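Is My Kitchen Ready for a Robot? (Am I?)

I've been grumpy about household robots for years, mostly because of the vacuum. You know the one. It eats a phone cord, drags a sock behind the couch and then calls for help from under the bed at 2 in the morning. So when friends ask me whether a machine is going to take over the kitchen any time soon, I usually laugh and hand them a dish towel.

But I've been reading up this winter, and I've softened a bit! The job that got me thinking is about the dullest one there is: the drawer. Open it, put a thing in or take a thing out, close it. I must do it 50 times before lunch and I couldn't tell you about a single one of them. For a robot arm it's a real piece of work, with a handle to find, a grip to get, and a drawer that only wants to slide one way.
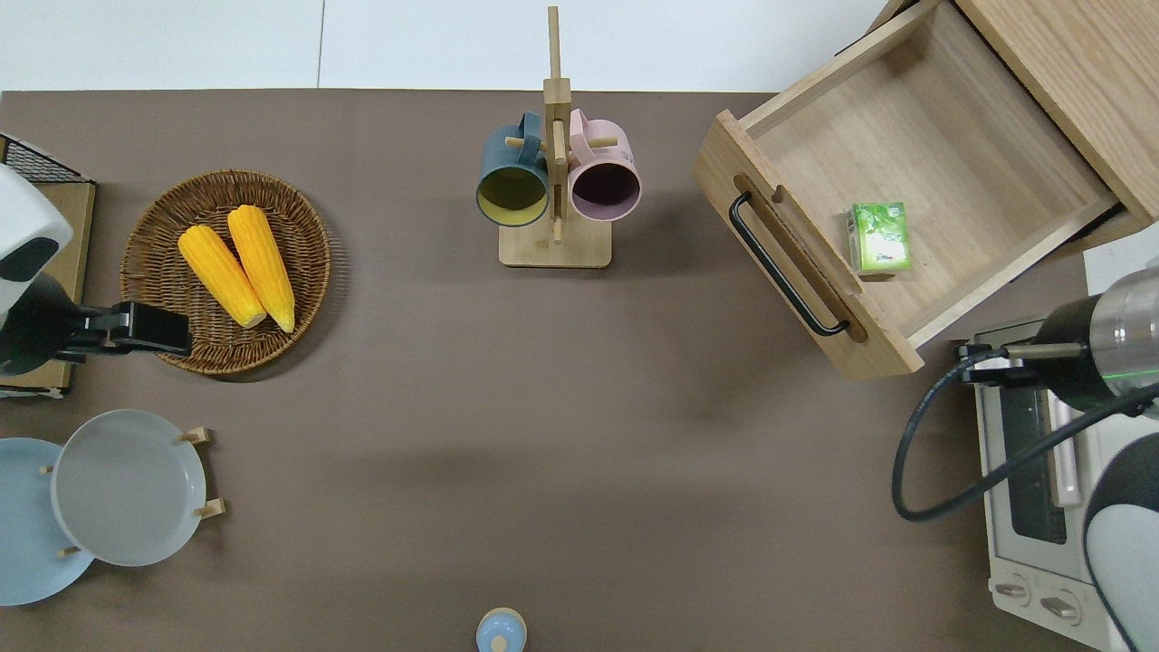
Why a drawer is harder than it looks

Think about what your hand knows. You grab the handle a little crooked and your wrist just sorts it out. If the thing sticks, you pull harder, and then you ease off so the spoons don't fly. A stiff arm that pulls even slightly off the line of the rails is fighting the cabinet, and the cabinet is made of wood and screws and doesn't know it's supposed to be helping.

Then there's the whole question of when the job is done. Is a drawer open when it's open an inch? Halfway? My mother-in-law would say a drawer is never properly closed in my house, so I'm not one to judge, but a machine has to be told or shown. And once it's open you still have the thing inside to deal with. A little green and white box sitting in a drawer is nothing to you and me. Two black fingers have to get down between the wooden sides, close on it without crushing it, and get back out without taking the drawer along for the ride.

I used to think the answer was a better robot, something with 22 joints and fingers like a pianist. Now I'm not so sure. I read a long write-up from a little outfit called Nernarby, and what stuck with me was how much time they spent on boring stuff: handles, shadows, where the arm's elbow goes while the hand is busy. Oh, the elbow! I had never once thought about the elbow. But of course, if you're reaching over a counter with mugs on it, something has to keep the rest of you out of the mugs.
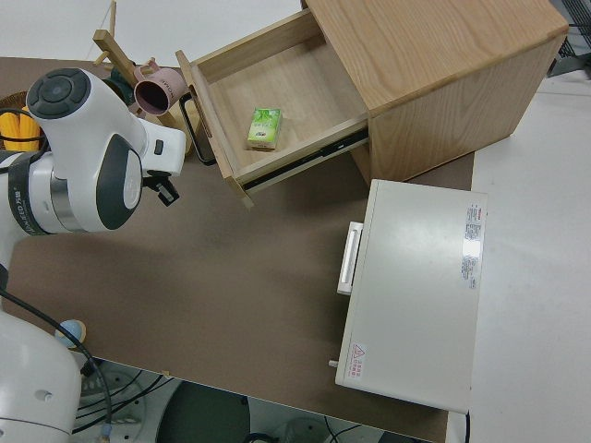 So, can they do chores yet?

My answer is "some of them, sort of, if you set the table first." Give an arm a fixed spot and a handful of things it has seen before, and I'm willing to believe it can put away a box or fetch a cup. I'd even trust it with my corn. What I don't believe is the leap from there to my actual kitchen, where the drawer by the stove holds batteries, takeout menus, a melon baller and one birthday candle, and where everything moves every night because teenagers live here.

And the money, oh boy. People throw around prices for a future home helper as if they were pricing a blender. Say somebody sold me one for 1353 dollars (they won't, but say they did). I'd want it to handle the dishes, and I mean the real dishes, with the pan that has been soaking since yesterday. If it only opens drawers, I'd pay 500 tops, and I'd want it to be quiet.
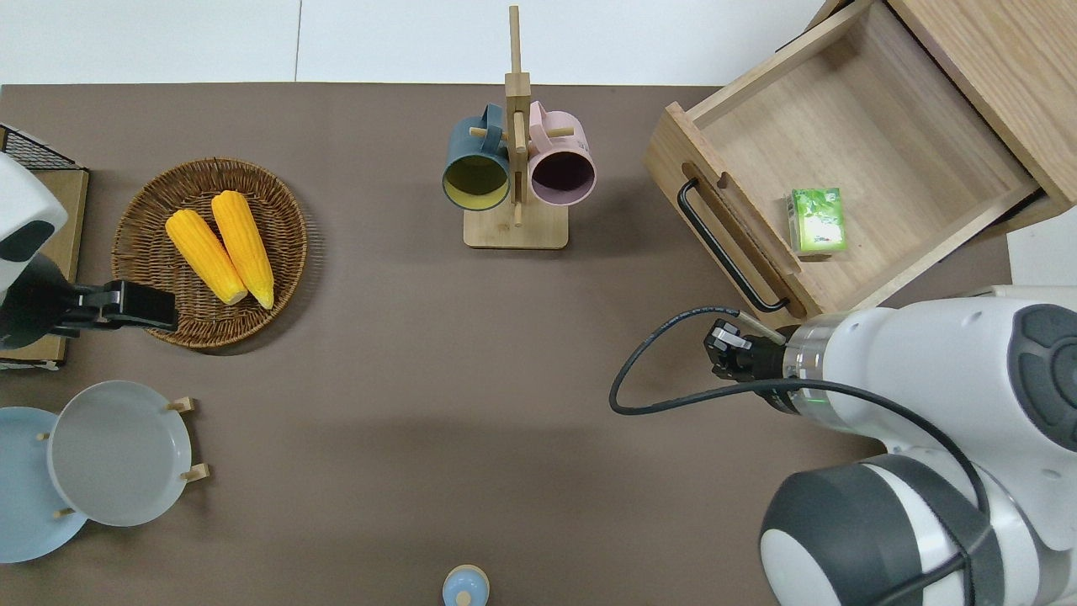
Where I do get excited is for people who can't do these small things easily. My aunt's hands hurt, and a drawer with a slim handle can be a real fight for her on a cold morning. She doesn't need a butler that does it all. She needs one slow, careful, patient helper for the four or five jobs that hurt, and she would happily keep her counter tidy if that's what it took. I think that sort of machine could show up well before the do-everything kind, and I wish more of the talk was about her and less about folding laundry on a stage.

In the meantime I've started watching my own hands when I put the groceries away, and I've gotten slower at it. My husband asked if I was feeling all right.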